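Trimalstead laundry room gets its own mesh wash bags

Sep 25, 2021 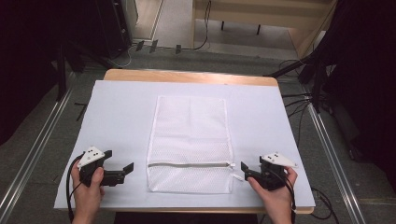

One of the white mesh bags laid out on the table, zip end nearest.

Hello from the Grulance laundry room in Trimalstead! I'm Yaw Essien, I look after the washing here, and I've been asked to write our press release myself, so forgive me if it wanders a bit.

From next month every household that uses our machines can pick up a zipped mesh wash bag, free, from the shelf by the door. We've been after something like this for years (anyone who has lost a sock down the back of a drum will know the feeling). The mesh is fine, the zip goes nearly all the way across one end, and it all lies flat when empty, so you can keep a pile in a drawer and forget they're there.

The building went up in 1851 as a wash house, and people have been bringing their bundles to Grunlow Street ever since. We now have 10 machines and two big folding tables, and I still think the tables are the best bit. Put a clean sheet down first, lay your bag on top and you've got a nice smooth place to sort the small things: tights, baby vests, anything with a hook on it.

A few tips from me. Don't stuff the bag, half full is plenty. Do the zip right up to the end before it goes in. Wash whites with whites, bag or no bag!

We're also running 26 short folding sessions between now and the end of November, all free, with tea. Fitted sheets are on the list because everybody asks. Aryee Hall next door is lending us chairs.

Bags are limited to two per household to begin with. To book a session, pop in and put your name on the sheet by the till, or ask for me.

Contact: Yaw Essien, Grulance Laundry Room, Grunlow Street, Trimalstead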